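Stosell Furniture Wax, the dark one: a review

I should say at the start that I did not need another tin of wax. I have a shelf of them in the shed, in various states of going solid, and each was going to be the one that changed my life. But the stall at the Dallcombe makers' market had a little sample board you could stroke, and I am weak in the presence of a sample board.

So, Stosell Furniture Wax in Dark. It comes in a 400 ml tin, it cost me £13, and the label promises "the warmth of ages in an afternoon". I had an afternoon. I also had a bedside cabinet from the tip shop, which I'd given two coats of chalk paint in a colour the maker calls Laston and my sister calls hospital.

First, opening it. The lid is a press-on one and it was pressed on by someone with a grudge. I went round it with a screwdriver, then a bigger screwdriver, and it finally came up with a noise that sent the cat upstairs. Inside, the wax is soft, about like butter that's been left out, and it smells of oranges and school floors. I liked it straight away. My old Verhoeven tin smells like a garage and gives me a headache by the second drawer front.

The instructions say to put clear wax on first if you want the dark one to stay movable. Please believe them. I did the top of the cabinet without, to see what would happen, and what happened is a brown smear the shape of Portugal. It went into the paint and it lives there now. I have put a lamp on it.

With clear wax underneath, it's a different product altogether. You brush a bit on, work it into the corners and the mouldings, wipe back whatever looks alarming, and there's a good few minutes to change your mind. The brown is a proper brown too. A lot of dark waxes go either orange or black once they're on, and I've ruined a perfectly nice plate rack with one that did both. 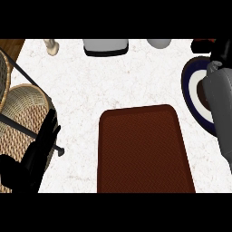
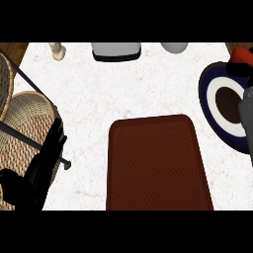 Drying time is where I start to grumble. The tin says touch dry in an hour. After 5 hours mine was still taking fingerprints, mostly mine, and I could read every one of them in the evening light. I left it overnight and it was fine to buff by breakfast. It was a damp weekend and the shed isn't heated, so I'll allow some of that, but an hour is optimistic in any shed I've ever owned.

Buffing is the usual business of an old T-shirt and regret. It comes up to a soft sheen, a bit more than eggshell, and no amount of rubbing took mine any shinier. If you want a gloss, buy a varnish. The finish feels lovely, though, and a mug of tea left on the side panel (it was lying down at the time, the cabinet, I mean) didn't mark it.

Rianne Leemans, who runs the Monday evening upcycling class at the village hall, reckons she's waxed 3000 drawer fronts in her time and puts this one on with a stencil brush. I tried it after she told me and she's right, annoyingly. The big domed wax brush they sell alongside the tin is handsome and holds half the wax in its middle, where it does no good to anyone. Save your money and get a cheap stubby one.

Coverage is good. I did the whole cabinet, a picture frame and the legs of a stool, and the tin looks almost untouched. That makes the price easier to swallow, provided it hasn't set like a brick by next year. I've turned a sandwich bag over the top before putting the lid back, and I haven't pressed the lid down nearly as hard as they did.

Things I'd change: the lid, the drying claim, and the print on the back, which is brown on slightly darker brown and has to be read by a window. They also do a grey wax and a white one. I've told myself I don't need either, and the market's back in September.

Four stars. It would have been four and a half, but I can see Portugal from the bed if I move the lamp.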